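Thread on a couples app argument that has eaten my week. I posted about read receipts on Monday and got more replies than I can answer one by one, so I'm putting it all in one place. 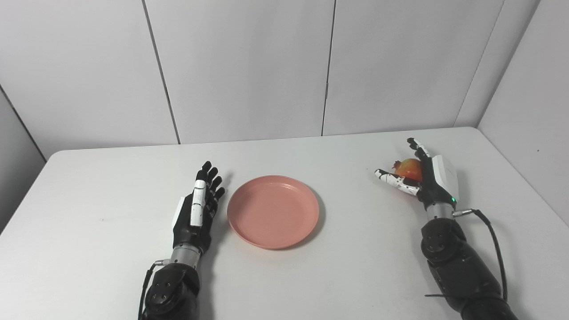
Is it rude to turn off read receipts for your partner and leave them on for everyone else?

Most people who wrote to me said it depends on whether you told them first. Turning them off without a word was the part that bothered people. Turning them off after a short talk bothered almost no one.

Background for anyone new. Flunico is the messaging app my friends and I use. It lets you switch receipts on or off per contact. Your contact gets no notice when you change it. The check marks just stop turning blue.

A woman posted a clip in a couples group on Surness showing her boyfriend's settings. Receipts on for his coworkers, his gym group, his landlord. Off for her. Her caption was "explain this." By the next morning it had about 700 comments.

He did explain it, in the comments, which was probably a mistake. He said he reads her messages right away but likes to answer when he has time to write something decent, and the blue checks made her think he was ignoring her.

She said fine, but you could have told me in July when you did it.

I think they both have a point. Mine is closer to hers.

A few replies I got, shortened.

"We both turned them off the first month. Never came up again."

"My husband leaves me on read for 3 hours and then walks in and answers out loud. I would like the receipts off please."

"If you're checking the checks, the checks aren't the problem." I got several versions of that one. I don't fully agree. Sometimes you just want to know if he saw the part about picking up milk.

Someone asked if Jasero works the same way. No — on Jasero it's one switch for all contacts, so at least you can't be the only one. I used it for two years and switched because my sister's family was all on Flunico.

Also, a correction. On Monday I said Flunico hides "last seen" when you turn receipts off. It doesn't. Those are separate settings. Last seen is under Privacy, receipts are inside each chat. Thanks to the people who pointed that out.

For what it's worth, my own are on for everyone. I had them off for one person once and it was someone I was trying to stop dating, so I may be biased.

The couple posted again on Wed 4 December. They're still together. He turned hers back on and turned the landlord's off.

Replies are open until tonight, then I'm muting this. If yours was one of the long ones, I did read it, I'm just slow. Yes, my receipts would have told you that.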